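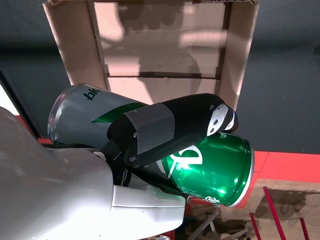 How does a robot pick up a can?

You do it without thinking, usually while thinking about lunch. A robot has to be told everything, and it will do precisely what you said — even if what you said was silly.

The students in the Kilero robot club have spent almost 2000 tries learning this. Their project is called Truden, and the job sounds easy: move drink cans and a cardboard box around without making anyone sigh.

First, the robot needs to know where the can is. Then its fingers have to close. Squeeze too little and the can slips. Squeeze too much and you have made a very small, very loud accordion.

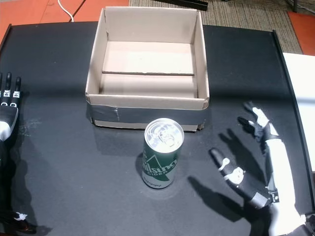
One can, one empty box and a hand on its way.

"Try 102 was my favorite," says Josiane Mallet, who helps run the club. "It picked up nothing, very gently."

Want to feel like a robot? Put on thick mittens, close one eye and ask a friend to tell you how to lift a cup. Use a plastic one.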